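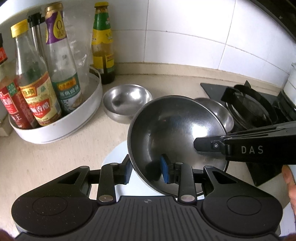 What is the Mernia Open Kitchen Day?
It is a public demonstration held at the Mernia workshop, where visitors can watch how kitchen tasks are carried out with hand-held grippers and how such work is later used for teaching robots.

The Mernia Open Kitchen Day (often only "the Kitchen Day") is a demonstration event in the field of household robotics. It was started by the engineer Sille Østergaard together with Olesia Moroz, who until then had been responsible for the training rooms of the company Mekmont. The best documented edition took place on April 16, 2021, and had 200 registered visitors, divided into small groups.

Background
Mernia was founded as a workshop for the repair of packing machines. It turned to household tasks after an agreement with Mekmont, under which it received the use of a kitchen with a gas stove, a tiled wall and ordinary cookware. Moroz insisted that the kitchen should stay as a cook would leave it, with bottles of vinegar and seasoning standing on the counter. A first closed demonstration was given in February of the same year to employees and their families. The remarks collected on that evening led to a shorter programme and to more time for questions.

Programme
The visit lasts one hour and has three parts: an introduction, a demonstration at the counter and a period in which visitors may try the tools themselves. The introduction was given by Lenuța Coman, who also wrote the printed guide.

At the counter, a person works with two grippers, one in each hand. The fingertips of the gripper take the place of the person's own fingers, so that the movement is recorded in a form which a robot arm can repeat. The tasks are chosen from daily housework: moving a wok by its rim, putting a lid aside, placing a bowl on a plate. The wok is regarded by the demonstrators as the most difficult object of the programme. Its rim is thin and curved, the polished steel gives strong reflections, and the weight changes its direction when the wok is tilted. In the guide, Coman recommends that one gripper hold the rim while the other waits near the opposite side — ready to support, but without touching.

The stove is not lit during public visits. Visitors who wish to try the grippers begin with an empty bowl, and only afterwards go on to the wok.

The Esutau recordings
The movements made by the demonstrators are kept in a collection named Esutau. By the end of the 2021 edition it contained 921 recordings of kitchen tasks. Attempts in which an object slipped are kept also, under a separate heading, as Østergaard considered them useful for comparison. Recordings made by visitors are not included. The collection is maintained by Emanuel Dobre.

Reception
The regional newsletter Mihăilă gave the event a page and praised the patience of the demonstrators, but found the introduction too technical for children. Several visitors remarked that the work was slower than they had expected. Mircea Dobre, brother of Emanuel and a restaurant cook, took part as a guest and afterwards wrote a letter to the newsletter, in which he argued that a cook seldom holds a wok by the rim and that a task with the handle should be added. Such a task was introduced later.

Later editions
The number of places in each group was reduced from six to 5, so that everyone could stand close to the counter. The printed guide was revised by Coman and Moroz, and now has a short list of words used in the demonstration.

See also
Household robot
Gripper
Learning from demonstration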